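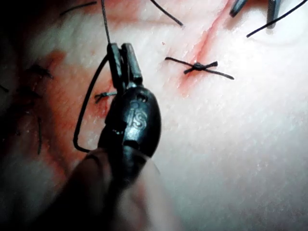

Photo: Songül Keskin

In Praise of the Separate Knot

I've had the same argument with my sewing friends for years, and I'm going to have it again now, in writing, where they can't interrupt me.

My position is that we don't tie enough knots. I mean all of us who mend things: pants, pillowcases, tote bags, the arm of the couch where the cat has been at it. We thread up a yard of something, put one knot at the beginning, run it all the way down the tear like we're late for a bus, and put one knot at the end. Then we act surprised when one thread snaps in the middle and the whole thing opens up again.

Look at the knot sitting on the red line, a little right of center. It's such a small, tight, serious thing! A dark little bundle with four short tails poking out in an X. Over to the left there's a second one, smaller, with its tails going off sideways. And there's a length of thread lying in a big lazy loop, next to all that tightness. I love the loop. Anyone who has ever held a needle knows that loop, the bit of slack you have to keep half an eye on so it doesn't go and find something to wrap itself around.

I don't know how to sew up a person and I'm not going to pretend I do. What I know about that side of it I learned lying on my back with my thumb in the air, the November I tried to pit an avocado with the wrong knife. I got 13 stitches across the base of my thumb and partway into the palm. The woman doing them was very patient about my questions (I had many, I talk when I'm nervous), and she let me watch once the numbing had kicked in. Every stitch was its own little job. Needle through, thread across, knot, snip. Then on to the next, as if the one before had never happened.

I asked why she didn't just keep going with one long thread, the way I would on a hem. She said there were times when she would, and that people closed things all sorts of ways depending on the place and the cut, but on a hand she liked them separate. If one let go, the others would still be there. Then she told me to keep my thumb still.

I went home and looked at my mending basket and felt a bit ashamed of it, to tell you the truth.

So here's what I started doing. On anything that takes strain – a pocket corner, a bag strap, a crotch seam, forgive me – I take one stitch, tie it off with a square knot, cut it, and start again right beside it. Four or five of those in a row is usually plenty. It's slow. It uses up thread like you wouldn't believe. On the inside of the pants it looks like a row of tiny bugs. And I have a tote bag I fixed that way which has carried cat litter home every couple of weeks since, and the handle is still on.

Zofia Sobczak, who I've been sewing with since our kids were in the same kindergarten, thinks this is ridiculous, and I should give you her side because she's a better sewist than I am. Her argument goes like this. A running line of stitches shares the load. Pull on the fabric and the thread shifts a tiny bit along its whole length, so no single stitch takes all of it. Tie every stitch off and you've made a row of little hard points, and it's the cloth around those points that rips next. She's seen it happen on old linen, where the thread was fine and the fabric just gave up around it. She also says knots are lumpy and they rub.

She's right about linen. I'll go further and say she's right about anything thin and old, and about baby clothes, and about the back of a collar. I wouldn't put a row of knots on my grandmother's tablecloth. But most of what lands in our baskets isn't linen! It's denim and canvas and that thick fleece all the kids wear, and fleece doesn't care about your knots one bit.

Songül takes a third view, which is that Zofia and I are both avoiding the real problem, and the real problem is tension. You can ruin either kind of stitch by hauling on it. You want the two edges to meet and no more. Everybody pulls too hard, she says, as if tightness were the same as strength, and then the cloth puckers up and the mend shows from across the street. I've tried to pucker less ever since she said it. I still pucker.

Where I really dig my heels in is tails. People cut their tails too short. They see a bit of thread sticking out and they can't stand it, they have to get in there with the tiny scissors and shave it right down to the knot, and I want to slap their hands. A knot needs something left over. It's going to settle a little when it gets worn and washed, and if there's no tail for it to settle into, it slides right off its own end. Go back up and see how those four ends are left standing. They're short, sure, but they're there, you can see every one of them. I leave mine a quarter inch on heavy stuff and I don't apologize.

Thread matters too, though less than the people selling it would like. I used to buy whatever was nearest the register. Then I went through a stretch of waxed linen from Gronetti, the little leather place, which grips beautifully and makes your fingers smell like a saddle for a day. Lately it's the Danda cotton, the heavy one, because I can get it in a brown that nearly matches the couch. The slippery shiny polyester is the one I'd warn you off for knots. You can tie it perfectly and go make a cup of coffee and come back to find it thinking about leaving. Throw an extra half-knot on top if that's all you've got in the house.

And use a dark thread while you're learning! I know the instinct is to match. But if you can't see the thing you can't fix it, and a black thread on pale cloth will tell you every mistake you made before you've made the next one. I spent a whole winter practicing on white flannel scraps at the kitchen table, with Jello (the cat, the one responsible for the couch) asleep on the pile I hadn't used yet. You could see me get better from one scrap to the next. You could also see the evening I'd had 2 glasses of wine.

The couch, by the way, is where I lost some ground in this argument. I took a cushion down to Cunha, the upholsterers, because the tear had gone past what I could handle, and the man there turned it over, saw my row of brown bugs, and laughed out loud. Then he ran his thumb along it and tugged, pretty hard. It held. He said he'd have used a curved needle and a ladder stitch and you'd never have known there was a tear at all, and he showed me on the other side, and he was done before I'd found my glasses. It was gorgeous, I couldn't see the line. It was also one thread the whole way down, and I told him so.

He said bring it back if it goes.

So that cushion now has my side and his side, and the cat has been informed of neither. I'm not going to claim it's a fair test, with my side facing the wall most of the day. Zofia wants it flipped every month so they wear evenly. I've agreed to that, and she's bringing the heavy needles over at 4 so we can start on the other arm.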